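ハンガーを全部そろえると部屋が片づく、という説について

片づけの本にはだいたい同じことが書いてある。ハンガーは一種類に統一しましょう、そうすればクローゼットが整い、気持ちも整います、と。前半はまあわかる。後半は疑っている。

きっかけはPlushamの「40本セット」だった。薄型で滑らず、収納力が2倍になるという。この手の2倍というのは何に対して2倍なのか、箱のどこにも書いていない。うちにあったPenryの太い木製ハンガーと比べれば、確かに幅は取らない。でもクリーニング店の針金ハンガーと比べたら、むしろ場所を食う。針金に負ける収納力というのはどうなんだろう。

それでも買った。5月の連休明けで、衣替えをしなければという焦りがあったのだと思う。

一週間使ってみての感想。滑らないのは本当だった。本当に滑らないので、Tシャツを裾から入れようとすると途中で引っかかる。襟ぐりから突っ込むと、今度は襟が伸びる。説明書きには「裾からやさしく通してください」とあったけれど、朝の7時にやさしくできる人がどれだけいるのか。冬のコートは肩の線が変な形に出たので、二日でPenryに戻した。

次に試したのがTrellardのアプリで、持っている服を登録すると「着ていない服」を教えてくれる。無料で登録できるのは100着まで。着ていない服くらい自分でわかっている。わかっていて捨てないのだ。それを毎朝通知されても、アプリの通知を切るという片づけが一つ増えただけだった。

結局、問題は掛ける道具の側にはない気がしている。うちの場合、洗濯物は取り込んだあと、まず椅子に行く。たたむ前の「一時置き」のつもりなのに、この一時が長い。とくに白いものがひどい。白いシャツはどれも同じに見えるので、仕分けが面倒で後回しになる。色物は好きで買っているから、先に拾って先にしまう。下のほうに残るのはいつも白だ。

椅子を片づければいい、という意見もある。一度やってみた。椅子を別の部屋に移したら、山はベッドに移った。ベッドの上だと夜には必ず始末しないといけないから効果的、と書いているブログもあったが、私は山を床に下ろして寝た。

だから今は、ハンガーの種類をそろえるのはやめて、山のそばで一枚ずつ掛けていくことにしている。使うのは赤っぽい木のハンガー。表面がつるつるで、襟ぐりにも裾にもすっと入る。滑り落ちるという欠点は、滑り落ちてから考える。

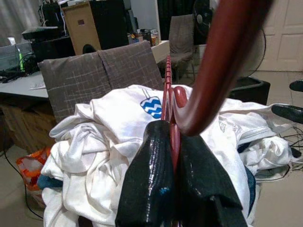 このやり方を前回の記事の終わりに少し書いたら、Helmi Pitkänenさんからコメントをもらった。白いものばかり残るなら、白だけ別の日に洗えばいいのでは、山が小さければ椅子に置いても10分で終わりますよ、とのこと。うちはそれで椅子に座れるようになりました、とも書いてあった。

理屈はわかる。ただ、洗濯の回数が増えるということは、小さい山が何度もできるということで、私の性格だと小さい山の上に次の小さい山が載る。層になるだけではないか。とはいえ頭から否定するのも悪いので、今月いっぱいは試してみるつもりでいる。

Plushamの残りは、スカーフとベルトを掛けるのに使っている。これは滑らないのが役に立っている。そこだけは認めておく。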